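Workshop notebook, articulation bench
May 11, 2025

Long one, get coffee. The porpoise is finally off the drying racks and I want all of this written down before I forget which decisions were decisions and which were just me being tired.

So! Ribs first. Orvokki and I laid out the left side on the sand trays and I was so pleased with the order until she picked up the fourth one, turned it over and said "this is a sixth." She was right. The old pencil numbers from the first curator go by a different system than ours (he started from the tail end, bless him) and someone later inked half of them over in ours. I've now tied a paper tag on every rib, new number on the front and old number on the back, and please, whoever works on this next, do not take the tags off until the glue has been down for a full night. The tag string is cotton, it won't mark anything.

Grease is still coming through on the skull and the first few vertebrae. You can smell it when the lamp has been on for a while - that sweetish candle smell. Shireen wants another round in the ammonia bath, I'd prefer to leave it and let people see a bit of yellow. We looked at the big tail vertebrae from the March batch for comparison and those had gone chalky on the surface, so you can certainly overdo it. We settled on one more short soak for the skull only, and then hands off, whatever it looks like.

The loan paperwork came through from Zavon. Insurance value on the whole skeleton is 2,192, which made me laugh out loud considering how many evenings have gone into it, but Rodrigo says that's the replacement figure for the mount hardware and the specimen itself is covered under the building. Fine. I've put the form in the blue folder, signed page on top.

Armature. The Clernar rod bends beautifully cold and I got the spine curve in one go, a nice lazy dive with the head a touch to the left. I was going to run it straight through the neural canal the whole way, but from the eleventh tail vertebra on the canal is too narrow, so the last stretch will have to be a thinner wire in a drilled hole. I hate drilling. Maximiliano has offered to do it on the pillar drill with the slow bit and I've said yes before he could change his mind. Practice pieces are in the shoebox marked PIG.

For the gaps between vertebrae I tried felt, then cork, then the gray silicone. Felt looks fluffy and collects dust just from being looked at. Cork is too brown. Silicone wins, but cast the discs a hair too thin, because the spine grew on us! Two finger widths longer than the drawing with the first set in. The case is not getting any longer.

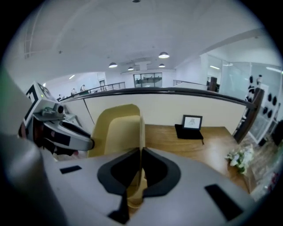

Which brings me to the case. Ainhoa measured the gallery alcove again and the plinth the designers drew would block the door to the bird room by a hand's width, so either it turns or it gets shallower. I like it turned. You'd come around the corner from the mollusks and meet the animal face on, and children would get the flippers at eye level. She's going to tape the outline on the floor so we can all walk around it for a few days and complain.

Lighting is Turunen's department and they've promised a sample fitting. I asked for something warm and low from the side, so you get shadows of the ribs on the back panel. They wanted to know the maximum lux for bone and I had to look it up, and then found three different answers in three different handbooks. Shireen has the conservative one and that's the one we sent.

Flippers: all the little finger bones of the right one are in the egg tray, in order, with the lid taped. The left one is missing two. I've looked in every bag. Before we model replacements I want to check the box of unsorted bits in the basement, the one with Hurkoline printed on the side, because that's where the missing ear bone was last time.

Label text is at 11 drafts. Rodrigo keeps putting the word "majestic" in and I keep taking it out. It's a harbor porpoise, it's about as long as my couch.

To do: skull into soak, mix more silicone, order thin wire, ask Maximiliano about the drill, basement box. And buy cotton string, I used the last of it on the tags.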